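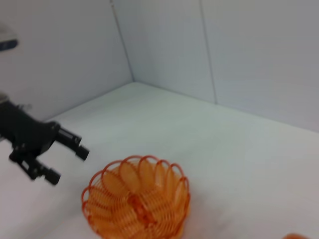
Orange coil, from above.

From: Elikem Akpalu
To: mondarby-bread
Subject: Re: [mondarby-bread] Storing a loaf: can we settle this before October

Rainer Schmieder wrote:

> I have read the last two months of the thread on storing bread and I
> would like my two months back. As far as I can tell the positions are:
> paper bag, plastic bag, linen bag, bread box, cut side down on the
> board, and one person in Plurport who keeps hers in the microwave and
> will not be moved.
>
> I bake one loaf a week. It weighs 655 grams out of the oven, every time,
> because I weigh it every time, and I will not be taking questions on
> that. There are two of us in the house and one of us doesn't eat crust.
> By the fourth day it's a doorstop. I've tried the paper bag (doorstop by
> the third day) and the plastic bag (soft, with a crust like a wet
> glove). My wife has now put it in an open basket on the grounds that
> it looks nice. It does look nice.
>
> What I want is a straight answer. Please don't tell me to bake smaller
> loaves. I own one pan.
>
> Also, whoever has the Eshun starter, it was my turn in August.
>
> Rainer

Rainer,

I have the Eshun starter. It's well. It has doubled on schedule every morning and shown more initiative than anyone in this house, and I'll bring it to the next swap in a jar with a lid that fits, unlike the one it came to me in, which glued itself to the inside of my backpack.

On to your doorstop.

First, your wife is right that it looks nice, and I'm afraid that is the whole case for the open basket. A basket is for getting bread from the kitchen to the table and making guests feel you went to some trouble. As storage it's a way of leaving bread out with a fence around it. For a crusty loaf on the day it's baked I have no quarrel with it. The crust stays crisp in moving air, which is the thing everybody raves about. By the next morning the inside has started paying for it.

You don't say whether you slice ahead. Please tell me you don't slice ahead. Half the complaints in this thread come from people who cut up the full loaf while it's warm, because the smell has taken away their judgment, and then write in asking why it's dry. A whole loaf carries its own packaging. Every cut opens a window. Cut what you need, then set the loaf cut side down on the board and leave it be for the first day. I know you listed that one with a certain sneer. It works for a day, and a day is all I'd ask of it.

After that I go to a clean cotton towel, wrapped twice around, inside a bread box with a lid that doesn't quite seal. Mine doesn't seal because I dropped it. I've since used a friend's undamaged one and the crust went leathery overnight, so I've stopped apologizing for the dent. If you don't have a box, a big pot with the lid on crooked will do the same job, and you can go on telling people you don't own a bread box.

Plastic has its place and its place is sandwich bread. Pan loaf, some fat in it, soft crust by design: bag it, squeeze out the air, get on with your life. It's only a crime when you do it to something with a real crust. In warm weather look at it daily. Mold likes a plastic bag even more than you dislike one. 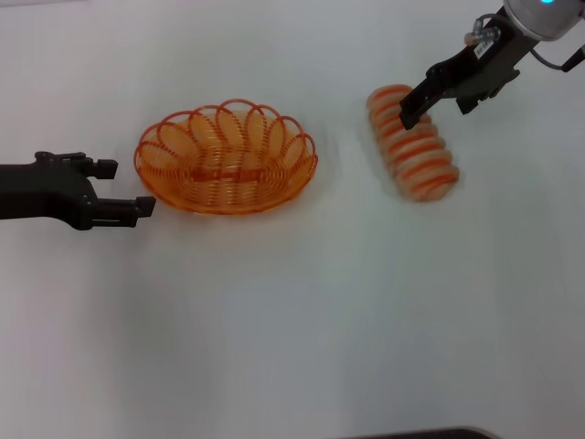 Is the fridge any good for keeping a plain loaf?

It's the worst of the three choices, because the starch firms up faster at fridge temperature than on the counter or in the freezer, so you get stale bread that happens to be cold.

I put that on a line of its own for the two people who ask every month. You know who you are and you're both lovely.

The one exception I'll grant is August with no air conditioning, when you can pick between stale and fuzzy. Stale can be toasted.

Now the freezer, which I can hear you not wanting. Rainer, you have a 655 gram loaf and one and a half people eating it. No bag on earth is going to fix that sum. Let the loaf cool all the way through (give it the whole evening, it won't run off), cut it in half, and freeze one half that same night. Wrap it tight, then bag it, then write on the bag what it is. You think you'll remember. I have a bag in my freezer that is either rye or meatloaf and I've been avoiding finding out for quite a while.

When the first half is gone, take out the second, let it thaw in its wrapping on the counter, then unwrap it and put it straight on the rack at 400 for 9 minutes. That's Fahrenheit, for our friends overseas, who wrote in last time and were right to. If the crust looks tired, run a wet hand over it before it goes in. It comes out crackling, and you'll feel clever for as long as it takes to eat it, which had better be that day. A reheated loaf goes downhill like a piano.

Slices work too. Freeze them flat with a bit of paper in between, or you'll be out in the driveway separating them with a screwdriver. They go in the toaster straight from frozen, and whoever in your house doesn't eat crust can deal with that problem one slice at a time.

A few leftovers from the thread while I'm here.

The linen bag people: I tried one of the waxed ones from Zallel for 7 weeks, and I'd call it fine. It's a towel with a drawstring and a higher opinion of itself. If you were given one, use it. Wash it more often than you think you should, and shake out the crumbs, which go rancid if there are seeds in them.

The apple slice in the bread box: it adds moisture. So does mold's favorite apple slice. I don't do it.

The person in Plurport with the microwave: I've thought about this more than I should have. A microwave that's switched off is a small box with a door that shuts pretty well. She has a bread box with a clock on it. I've got nothing against it except that one day somebody is going to heat up soup.

Stale bread in general: you're all very keen on keeping it from happening and I'd like to say a word for letting it. A loaf that's gone hard on the fourth day, torn up, with hot broth, an onion and whatever cheese needs using, beats most of what I'd have done with it fresh. Crumbs keep for months in the freezer. Blitz them coarse. The fine ones taste of sawdust and get into the drawer runners.

And rye, which went unmentioned for two months, is excused from all of the above. A dense rye wrapped in paper is better on the third day than the first and is still good company well after that. If you want one loaf a week for two people, you could just change the loaf. I notice you said no smaller loaves and didn't say anything about rye. It even fits your pan.
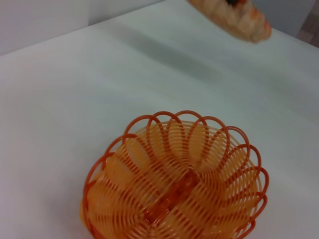
Empty basket with a looped rim.

On the starter, then. I'll feed it the night before and bring it down at 10 in the morning, and you can take it from there. It likes whole wheat once in a while and sulks if it's kept next to the stove. Don't put it in the fridge door. Please also bring a jar for the discard, since there's a fair bit and I have run out of neighbors who open up when I knock.

Could somebody also remind me who borrowed the long bread knife? It has a cracked handle and a piece of blue tape on it. I've been sawing at things with the short one and my slices are shaped like ramps.

Elikem

P.S. to the whole list: when you reply, please trim the quoted part. The last digest had the same paragraph about paper bags so many times I started to agree with it.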